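Speaker notes – table settings for the Betermont tearoom
Speaker: Sveva Leone

Slide 3. Centrepieces
Welcome colleagues from Reinholz. Explain that each table carries two small striped pumpkins in orange and white, with one plate.

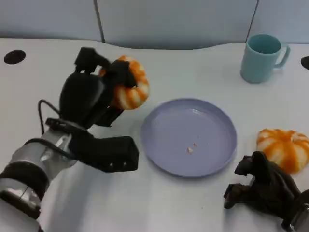 Slide 4. Clearing
Remind staff that crumbs must be wiped from plates before guests are seated.
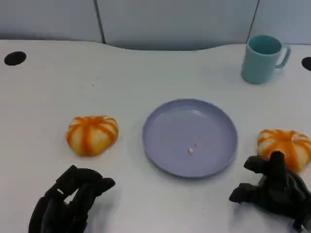 The mug stays towards the back – handle to the right. Budget: up to 800 settings by June. Invite questions.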